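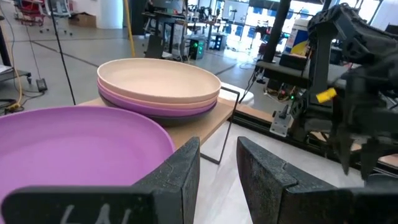 Cream on top, then pale pink, lilac and charcoal, with another purple plate close by.

The Dadel Plates and Their Little Shelf

Welcome to the plate page of the Ronwood kitchen gallery! I promised several of you back in February that I would get around to the everyday dishes once the teapots were done, and it has taken me longer than I meant (the teapots had a way of multiplying). So pour yourself something warm and stay a while.

The plates are from the Dadel range, which I first came across at the Clumemley spring market, on a table where every color had been mixed in together and you had to dig for the ones you wanted. I dug for a good long time. I went in wanting plain cream and came home with purple, and I have never been sorry, even though my tablecloths took a season or two to catch up.

What I love most is how the colors look when they are stacked, because you get a stripe of each one along the rims, almost like a layer cake. I change the order whenever the mood takes me. The cream one has a wide, shallow bowl to it and a nice rolled rim, so it usually ends up on top, where I can admire it, and the charcoal goes at the bottom because I like something dark to hold up all that pastel.

The shelf is a light wooden board on a thin black wire frame, the kind you can lift with one hand and move wherever you are short of space. Mine is the Samir, and I paid 163 for it, with 2 dinner napkins thrown in — a bargain, I thought, and I still think so. It lets the plates sit up where you can get at them without bending into a cupboard.

If you have a stack of your own, do send me your color order for the readers' page. I am especially curious whether anyone puts the pink on top. The glasses and the small bowls are next, as soon as I have finished washing them all.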